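Print | E-mail

Posted in June by the Forkska controls account

1/ Notes on the wrist-camera depth filter in Forkska. The old one dropped any pixel nearer than 90 mm. Simple, and it threw away the fingertips along with the palm.

2/ The new one renders a mask of the gripper from joint state and subtracts that instead. Cost is one extra render per frame. The planner no longer treats its own fingers as obstacles.

3/ First test is the dull one: fingers open, nothing to grasp, plain grey surface behind. Any grasp candidate the detector returns is a false positive.
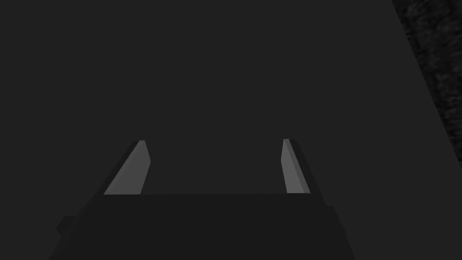
Wrist view in sim, gripper open, nothing between the fingers.

4/ Ran 1,000 of these with random surface tilt. Old filter: 770 had at least one false candidate. New filter: 90. Most of the remainder sit along finger edges, where the mask is a pixel too tight.

5/ Dilating the mask by two pixels clears most of them but eats thin objects. Left it as a parameter – default is one.

6/ Flat shading flatters the colour branch. Trillent textures go in next, then 3,000 mixed scenes with clutter.

7/ The mask code is in the Stavari branch. If you pin the Bakhtiari driver, update it first – older builds publish joint state late and the mask lags the fingers.

Last updated: June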